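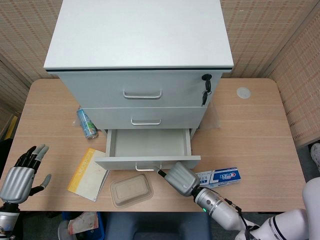
On 17th October Nighat Memon wrote:
> After upgrading Keserov our nightly import into Iyamu stops at
> record 2897. No error in the log, exit status 0. Is there a
> row limit I missed?

There is no row limit. Check the field separator on the line after that one. Keserov 3 treats an unclosed quote as the start of a multi-line field and reads to the end of the file. Version 2 closed it at the newline and carried on.

Set strict_quotes = yes in the import section and run it again by hand. You should get a parse error with a line number.

We had the same thing at Hedport with nearly 40 files, all exported from Grernava – its CSV writer does not escape inch marks in part names. Switching the export to tab-separated fixed it for us.

The exit status is a separate bug. Please file it if you can attach a short input.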